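**Cooperativa Plorkunura, comercios de barrio**
Acta de la reunión posterior a la visita al taller Kozłowski

Asistencia: 18 personas, más una que entró a buscar el paraguas y acabó votando el punto 4. Se le reconoce el voto por constancia.

**1. Acta anterior**

Se aprueba sin leer, según la costumbre. Se pide que conste que alguien la había leído y que no le gustó.

**2. Informe sobre la visita**

La jornada de puertas abiertas duró 70 minutos, de los cuales una parte considerable se fue en encontrar la puerta. La invitación decía «entrada por detrás» y el edificio tiene varios detrases.

El taller enseñaba un brazo robótico manejado con Wusmont, el programa que la casa quiere ofrecer a tiendas pequeñas para reponer y ordenar estantes. Quien esperaba una nave industrial se encontró con moqueta, persianas y una librería de madera. Encima de la librería, un despertador, un teléfono de disco y una regadera verde, es decir, el escaparate de más de un socio. El brazo trabajaba allí mismo, a un palmo del teléfono.

El técnico explicó que los objetos corrientes se le resisten más que las cajas. Una caja es una caja; una regadera tiene asa, pitillo y opinión propia. Nos pidió que no nos apoyáramos en la mesa del botón rojo de parada, petición que dirigió al grupo entero mirando a una sola persona.
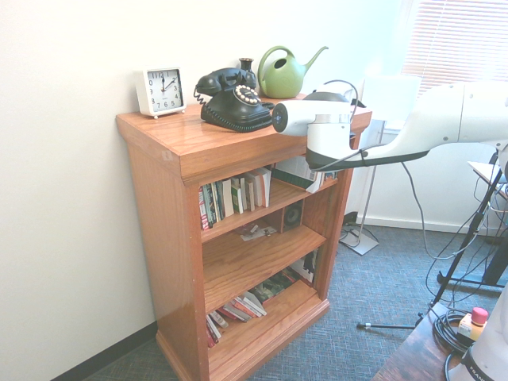

Bendik Lundgren preguntó qué ocurre si el brazo tira el teléfono, y quién lo paga. Añadió que en su tienda todo lo que hay en la balda de arriba lleva años en equilibrio por puro acuerdo entre las partes y que no piensa someterlo a una negociación nueva. Se le contestó que el seguro del taller cubre el taller. Bendik observó que eso no era lo que había preguntado, y así consta.

Otra voz quiso saber si la máquina distingue un libro de pie de uno tumbado. Respuesta: sí, con luz suficiente. Se recuerda a la sala que el local de la cooperativa tiene un fluorescente y medio.

**3. Demostración con género de tienda**

La segunda parte interesaba más al ramo de la ferretería y la mercería, que acudió en bloque y se puso delante. Se trataba de manejar artículos pequeños en bolsa de plástico con cabecera de cartón, de los que cuelgan de un gancho hasta que dejan de colgar.

Según el técnico, la bolsa transparente es mala compañera: hace brillos, se dobla por donde quiere y el programa duda de dónde acaba el producto y dónde empieza el envoltorio. Varios asistentes manifestaron que a sus clientes les pasa igual.

Se preguntó también por la cámara que va en la pinza. Trabaja muy cerca del estante y gira con la muñeca, así que lo que para nosotros es una balda para ella puede ser una pared. Hubo quien inclinó la cabeza para seguir la explicación y quien ya no la enderezó en toda la tarde.

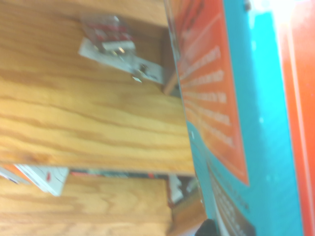
Rarneo, 7 de julio de 2020

Se reanuda la reunión tras una pausa para el café, que se alargó por falta de cucharillas.

**4. Propuesta de prueba**

El taller ofrece traer el brazo al local durante una jornada. La cuota sería de más de 80 euros, cifra que el presupuesto no concreta y que la mesa ruega que se concrete antes de enamorarse de ella. El transporte va aparte. El montaje también. A la pregunta de si el técnico iba aparte, se respondió que el técnico venía incluido, pero no la comida del técnico.

A favor se alegó que la visita fue amena y que los folletos estaban bien impresos. En contra, que en abril ya compramos una etiquetadora que sigue en su caja y que habla únicamente en un idioma sin identificar.

Se acuerda pedir presupuesto cerrado, con la comida desglosada. Dos votos en contra, ambos de la mercería.

**5. Encargos**

- Bendik Lundgren escribirá a Kozłowski e insistirá en la cuestión del teléfono hasta obtener una frase con sujeto y verbo.
- La ferretería preparará una bandeja de artículos difíciles. Se le ruega moderación.
- Se medirá el ancho de la puerta del local. Esta vez con metro.

**6. Ruegos y preguntas**

Se ruega que devuelvan la silla plegable. Se pregunta cuál. Queda pendiente para la próxima reunión.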